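Ninamby Forum > Working from home > Chairs and desks

Topic: Mesh or foam for long days at home?

duvan_londono
19 Apr 2020
Hello everybody. I am five weeks at the dining table now and my lower back is complaining every evening. I decided to buy a proper chair, but I read so many opinions that I became more confused than before. English is not my first language, so please excuse if some terms are not the correct ones.

My situation: I am 1.84 m tall, I translate technical manuals, and I sit nine hours with short breaks. The room faces south and it gets warm after lunch. My budget was 200, but I can go higher if there is a good reason for it.

The two candidates are the Merken with a mesh back, price 383, and a used Van Leeuwen with thick foam, which a shop in my town sells for 200. The Van Leeuwen has no adjustment for the lumbar support. The seller says that the foam "adapts itself to the person". I am not sure if I believe this.

kettle_and_lamp
Buy the used one. Foam chairs from a good maker last very long, and you save 183 for a better desk lamp, or for nothing at all. I have sat on foam for eleven years without any pain.

Hanyu Zhong
I do not agree with kettle_and_lamp. Foam is comfortable in the first two hours, and this is exactly how long people test it in the shop. A used foam seat has already been pressed flat by somebody else, and you can not see it from outside. Push your fist into the middle of the seat. If you feel the board, leave it there.

For a warm room I would take mesh for the back and foam for the seat. A mesh seat can have a hard edge at the front, and with long legs you will feel it under the thighs.

kettle_and_lamp
"Pressed flat by somebody else" is a bit dramatic. It depends who sat on it and how much.

Hanyu Zhong
Yes, and the buyer does not know this. It was my point.

pellworm
A question for Duván: how high is your table? Mine was the real problem. I changed the chair two times before I measured it. A dining table is often too high for typing, so the shoulders go up, and then the back hurts and you blame the chair.

duvan_londono
Thank you all for the quick answers. The table is 76 cm. When I raise a chair to the correct height for my arms, my feet are still flat on the floor, so I think the table is acceptable for me.

I did the fist test this morning on my old kitchen cushion and I felt the board immediately - now I understand what Hanyu means.

There is a third option that I did not consider before, a folding office chair. My apartment is small, and in the evening the work corner must become a living room again. I like that this type has a mesh back and an armrest, and the seat can tip down when you put it away.
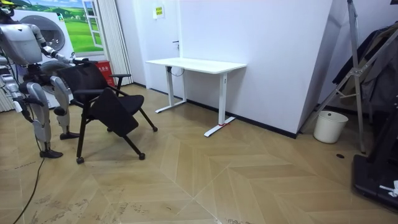 Hanyu Zhong finds the folding type a mistake for nine hours a day. The hinge takes space where the adjustment mechanism should be, so on most of them the seat depth is fixed, and at 1.84 m this matters more than color or price. For two or three hours, no problem. For a full working day, please do not.

pellworm
I would not be so strict. My wife used the folding Prornetti from September until last month, full days, and she had no trouble. But she is 1.62 m, so maybe it proves what Hanyu wrote.

kettle_and_lamp
We are now at three chairs and still no word about standing up. Stand up every forty minutes! Any chair is bad if you stay in it like a plant.

duvan_londono
This I can not argue with. My breaks are mostly walking to the coffee and back, four meters.

So I will go with the Merken, if the shop accepts returns. Their website shows a delivery time of three weeks, which is long but maybe normal in this period. Does somebody know if the armrests come off? I prefer to sit close to the table.

pellworm
On mine they come off, four screws on each side. Keep the screws in a small bag and tape it under the seat. I lost two of them and the replacement set was not cheap.

Hanyu Zhong
Before you remove them, try them in the lowest position for one week. Without support for the elbows some people begin to lean to the side of the mouse. I did this for a long time and my right shoulder still remembers.

kettle_and_lamp
Still voting for foam.

duvan_londono
Noted, kettle :) I have ordered the Merken in gray. I will write here again when it arrives and I have used it for some weeks.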